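The Long Way Around the Sink
Researchers at the Hukgate Institute argue that household robots should be taught to hesitate, and have measured what hesitation is worth

For most of the past decade, progress in household robotics has been reported in terms of speed. A machine folds a shirt in less time than its predecessor, or clears a table in fewer motions. A research group at the Hukgate Institute has spent the past year on a different measure. Its members want to know how well a robot arm recovers when its first attempt at a simple task goes wrong, and whether that ability can be taught by people who make mistakes on purpose.

The method is called Annan, after the building in which the first trials were held. It rests on a modest observation. When human operators guide robot arms through a chore in order to produce training examples, they are usually asked to perform the chore cleanly. Attempts that include a fumble are discarded. A robot trained on the remaining examples learns what success looks like from start to finish, but it has little information about what to do when an object slips or turns in its fingers.

"We were throwing away the most useful minutes of the day," said Ayana Kassa, who leads the group. "An experienced operator who misses a grasp will pull back a short distance, look again, and approach from another side. All of that skill was going into the trash."

Under the Annan method, the fumbles are kept. Operators are also instructed to begin a portion of their attempts from an awkward position, such as a gripper lowered too far or a hand turned at the wrong angle, and to correct it without starting over. Each correction is marked in the recording. During training, the marked passages are given greater weight than the approach that came before them, so that the robot learns the repair without learning the error.

The kitchen was selected as the principal setting. Sinks are a demanding place for a robot. Steel reflects light in ways that confuse depth estimates, small items come to rest against curved walls, and a basin leaves little clearance for a wrist. The group works at an ordinary tiled counter with two basins, fitted out much as a household would leave it.
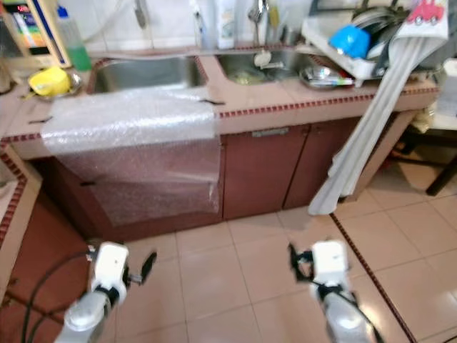
The two grippers in front of the tiled counter. Dishes fill the rack beside the right-hand basin.

The full collection consists of 1320 recorded attempts, of which 600 contain at least one marked correction. Tasks include lifting utensils out of a basin, moving small items from the sink to a dish, and placing a bowl in a rack. Two versions of the control software were then trained. The first used only the clean attempts. The second used the entire collection, with the corrections weighted as described.

The two versions performed almost identically when nothing went wrong. The difference appeared in the trials in which the first grasp failed. There were 122 such trials in the evaluation of the second version, and in a clear majority of them the arm withdrew, adjusted its approach, and completed the task without assistance. The version trained on clean examples tended to repeat the same motion, often with its fingers closing on the same empty space, until the time limit was reached.

Dexter Kowalczyk, who designed the evaluation, cautions against reading too much into the comparison. The second version had access to more recorded material overall, and that alone could explain part of its advantage. To address the question, the group trained a further version in which the corrections were included but given no additional weight. Its results fell between the other two. Kowalczyk regards this as good evidence that the weighting matters, although he would like to see the experiment repeated by a laboratory with different hardware.

The behavior is easiest to appreciate at close range. At the basin, the arm must come in over the front of the counter and reach down between steel walls with two narrow fingers, where a few degrees of rotation can decide whether a small item is gripped or pushed away.

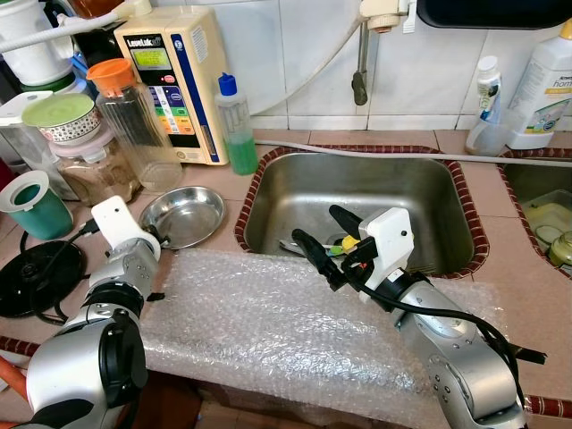 What the operators contribute

The study required 7 operators, and their habits proved to be a subject of research in their own right. Diệp Sầm, who trained them, found that deliberate mistakes were difficult to perform convincingly. In the early sessions, operators tended to stage a large and obvious error and then recover from it with great care. Robots trained on that material learned to recover from large and obvious errors, which seldom occur.

Sầm revised the instructions in August. Operators were no longer told what kind of mistake to make. They were instead given a starting position and asked to complete the task at their normal pace, with the understanding that no attempt would be rejected. Natural errors became more frequent, and the corrections became shorter and more varied. Most of the material used in the final comparison dates from after that change.

The cost of the method is chiefly one of labor. Marking the beginning and end of each correction must still be done by a person reviewing the recording. Xolani Steyn, a software engineer with the group, has developed a tool named Wutia that proposes these marks automatically by looking for reversals in the movement of the wrist. It performs well on lifting tasks. It is less dependable when both arms are moving, as one arm may pause for reasons unrelated to any error.

Independent observers have received the work with interest and some reservations. Bjartur Snorradóttir, who studies home assistance at the Plalham Center, considers the central finding persuasive but questions whether a single kitchen can support broad conclusions. A robot that recovers well at one counter, in this view, may simply have become familiar with that counter.

Kassa accepts the point. The next phase will take the same tasks to other kitchens, using the existing training material and no new recordings, in order to establish how much of the learned behavior carries over. The group also intends to examine when a robot should stop trying. At present, the arm will continue to correct itself for as long as time permits, including in cases where a person would set the item aside and ask for help.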